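Trivell home energy monitor, long-term review

The Trivell is a clamp-type electricity monitor with an app that converts consumption into an estimate of carbon emissions. It competes with the Irnora, which I reviewed last winter, and costs slightly more. I bought the unit at full price and ran it through one heating season in a three-bedroom semi with gas heating, an electric oven and no solar panels.

In the box are the base unit, one current clamp, a power adaptor, a short network cable and a folded sheet of instructions. A second clamp for solar or a car charger is sold separately. The clamp closes around the live meter tail and does not require any wire to be cut. If the tails are not accessible, or you are in any doubt, have an electrician fit it. The base unit must be within cable reach of the clamp and also needs a mains socket, and in many houses the meter cupboard has none. Mine needed an extension lead through the side of the cupboard.

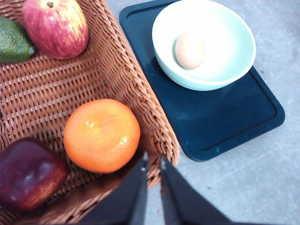
Setting up the app took longer than fitting the clamp. It asks for postcode, supplier, tariff and number of occupants, then for spending in five categories: food, travel, clothing, household goods and services. The spending part is optional and I would skip it at first. It applies a fixed emissions factor to each pound spent, so a dearer loaf scores worse than a cheap one whatever went into it. Food can be refined by choosing a diet type, but the steps are coarse. There is no way to enter weights.

Electricity is handled better. The unit samples the current every 5 seconds and sends a reading to the app every minute. Emissions are worked out from half-hourly regional grid intensity, with the option of a flat annual figure. The half-hourly method is the default and should be left on. With it, the same dishwasher cycle came out visibly lower overnight than at teatime, and the difference was largest on windy nights.

Accuracy against the billing meter was acceptable. Over the test the meter advanced by 658 kWh and the Trivell recorded slightly less. The shortfall was mostly at low loads. Below 56 watts the reading drifts and sometimes drops to zero, so it is a poor tool for hunting down standby consumption. A plug-in meter is cheaper and better for that job. At kettle and oven loads I could find no error worth reporting.

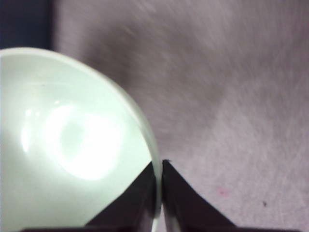
TRUTILCOMBE, February

Firmware was updated midway through the test. The update added a voltage setting, which was previously fixed. Supply voltage in this street runs high in the small hours, and setting the correct value removed part of the low-load error. It did not remove all of it. The update also reset my tariff to the default, and I did not notice until the monthly summary arrived with the wrong costs. Emissions figures were unaffected.

Appliance detection is listed as a feature. It found the oven and the kettle within a few days. It never found the fridge, and it labelled the tumble dryer as an immersion heater, which this house does not have. Labels can be corrected by hand, but the correction applies only to future readings.

Shahzad Dhanial, who lent me his Irnora for a side-by-side run, gets similar totals from it and prefers its display. The Irnora has a physical screen that sits on a shelf. The Trivell has a single light that changes colour with load, and everything else is on the phone.

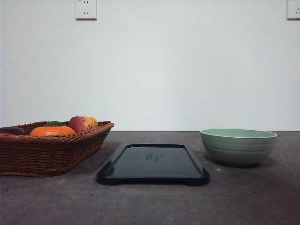

Tabletop and wall sockets.

The offset section of the app is run by Galindo, a separate company with its own terms. It offers a monthly payment matched to your estimated footprint, or a one-off purchase. Project documents are linked, although two of the links were dead when I tried them. My estimate for the year was nearly 2,000 kg for home energy alone, most of it gas. Gas is typed in by hand from the meter, so that figure is only as good as your record keeping. I would not set up a monthly payment on the first month's estimate.
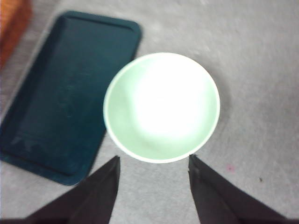 Data can be exported as a spreadsheet file at one-minute or half-hourly resolution. Timestamps are in UTC and are not adjusted for summer time. The one-minute file is kept for three months and then thinned out, so export it regularly if you want it. There is no subscription for any of this at present.

For: simple fitting, half-hourly grid data, free export.
Against: weak at low loads, crude spending estimates, second clamp extra, needs a socket near the meter.

Recommended for electricity monitoring if the meter position suits. The spending tracker is not a reason to buy it. If you already own an Irnora, keep it.

Contact | Copyright, all rights reserved | Back to top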